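Stelero Fold Kit: evaluation data card

Maintainers: Tonantzin Cuautle (collection), Citlali Bautista (review and release)
Release date: Jan 20, 2022
Status: evaluation release, limited distribution

Summary

This package holds the recordings made by Nuren during its review of the Stelero Fold Kit, a two-arm tabletop system sold by Vaher for garment handling trials. It contains 33 episodes of garment folding on the stock bench, recorded at the Cleltham site. It is meant for buyers who want to judge the kit on their own terms, and for teams that already own one and need a reference set to compare against.

The review covers the hardware as delivered. No aftermarket fingers or covers were fitted.

Hardware

The kit ships as two white arms with black joint housings, front-mounted on a white table with light gray side walls. Each arm ends in a black parallel-jaw gripper. Motor cables are purple and run outside the links with generous slack. Assembly took one working day, most of it spent on cable routing and joint zeroing.
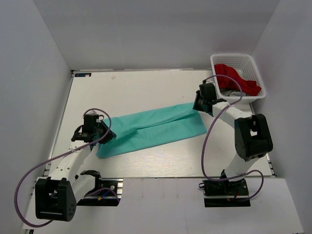

Cable slack is the first thing to check after any change of base position. Too little and the wrist loses travel at the far corners; too much and the loop can drop into the work area during a low reach. The vendor manual gives one length for both arms. We kept it for every episode in this release.

The side walls do not come off without removing the table. Plan for front access only.

Task

Each episode covers garment folding with both arms. Garments are soft knits and plain cloth pieces. A plastic basket stays at the back right of the table in all episodes and reduces the usable area on that side. Operators were told to finish with the garment flat on the table and both grippers open. Episodes that missed this end state are kept and flagged.

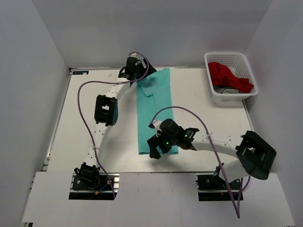
Polo shirt folded into a long rectangle, collar end toward the back of the table.

Collars are the weak point in our review. The fold at the collar end is thicker than the rest of the strip, and a grasp height that suits the hem is too low there. Owners should expect to tune the two ends separately.

Package contents

episodes/ one folder per episode, numbered from 001
episodes/NNN/joints.csv joint positions and gripper opening, both arms
episodes/NNN/video/ fixed view and wrist views
meta/garments.csv garment type, color, size where known
meta/flags.csv end-state flag and reviewer note
calib/ camera and arm calibration, 2 files

Timestamps are in seconds from episode start. Video and joint logs share one clock. Missing samples are left blank and should not be read as zero.

Wrist views

The wrist camera shows both fingertips at all times, so jaw state can be checked from video if the joint log is in doubt. Glare from the tabletop is common in this view. Exposure was locked at the start of each session and was not corrected afterward. The table surface also carries faint marks and scuffs, and models trained on wrist video alone may pick up on them.

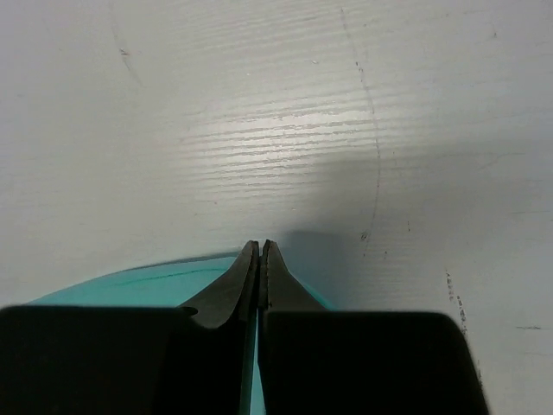

Wrist view, fingertips nearly closed, with teal material at and below the tips.

Known issues

1. Wrist video in 2 episodes starts late. Both are listed in meta/flags.csv.
2. Gripper opening is logged as a motor value, not a distance. The conversion supplied by the vendor was not verified.
3. Garment color is entered by hand. Teal and green are used interchangeably in the notes.
4. Only one bench was reviewed. Variation between units is unknown.

Use

Suitable for replay, grasp point labeling and comparison against a local install. The set is too small for training a folding policy from scratch. Do not use it to estimate cycle time: operators were not asked to work at speed.

Changes

A second release is planned for February with the late video files corrected where possible. Episode numbers will stay the same. Send corrections to Citlali Bautista with the episode number and file name.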